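12th November

Eggs again, all morning. My position after 3 weeks is that a machine can do a household chore when the chore has been cut down to one object and one verb. Pick up egg: yes. Put the shopping away: no. The hard part of an egg is the grip force, which has a floor (it slips) and a ceiling (it cracks), and the two sit close together. Ledov's default setting is too high. I brought it down before starting and wrote the old value inside the cupboard door.

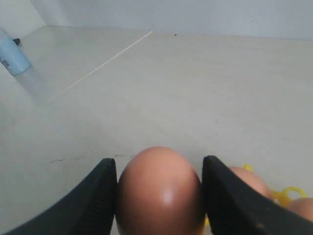 Egg between the fingers, pointed end up.

Shell texture matters more than I had allowed for in September. Size matters less. What still defeats the planner is neighbours: eggs that touch each other leave no room for a finger on either side, and a person would simply nudge one along without thinking. I have no nudge routine. Drafted one on paper after lunch, two pages, probably wrong. A clear-walled box adds trouble of its own, as the depth reading through plastic is poor.

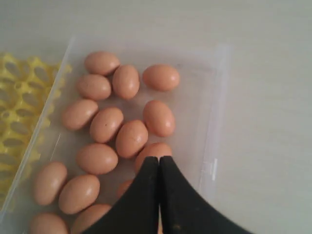
Helju Rätsep remarked over tea that she would pay for a machine that did one dull job slowly all night, and that speed was my worry and not hers. Fair. Drilden want it quick, though.

Must order fingertip pads. Back still sore.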